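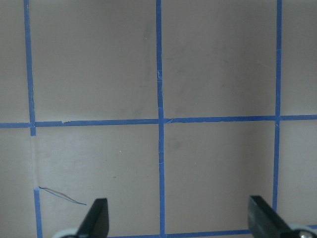
Arturo Martinelli holds that a taped grid should be judged by its crossings, and that a line which wanders between them does little harm.

Home | Articles | Crafts and Workshop | Index
Updated May, by the Plistberg Reference Desk

Tape grid

A tape grid is a pattern of squares laid out on a flat surface with strips of adhesive tape. It is used for sorting small parts, for placing objects in agreed positions and for teaching children to read rows and columns. Painter's tape is the usual choice, as it can be lifted again with little residue.

Surface

Grids may be laid straight on a table top or on a covering sheet. Brown kraft paper is a common covering. It hides marks in the table, gives a plain ground on which blue tape is easily seen, and can be thrown away when the grid is no longer wanted. Small objects may be kept within a single square or laid across a line, according to the purpose.
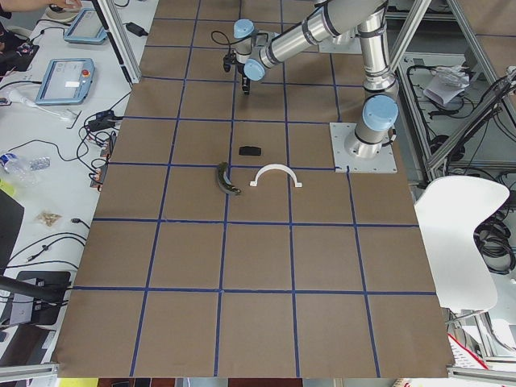 Laying out

The lengthwise strips are normally put down first and the crosswise strips over them. The Plistberg handbook advises pencil marks at both edges of the table and a light hand on the tape, which stretches and wrinkles when pulled. Strips may be cut or torn. Torn ends are quicker to make but tend to be ragged, and they lift sooner than cut ones.

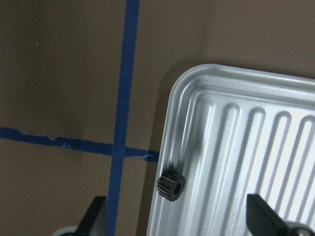 Trays and other containers are generally set down after the tape has been pressed flat, so that their rims do not catch a loose end.

Wear and repair

Scuffing and curling are the commonest faults. A broken line is mended with a fresh piece laid over both ends of the gap.
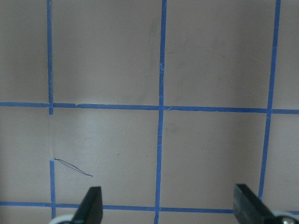 Where the two ends no longer line up, the older piece is best taken up entirely. Lettered squares should be checked after any such repair.

Comments (3)

Flellel: Does the paper tear when you lift old tape?

Skiter: Mine did. Pull it back slowly and low.

Dixit: I'd like a section on letter labels please.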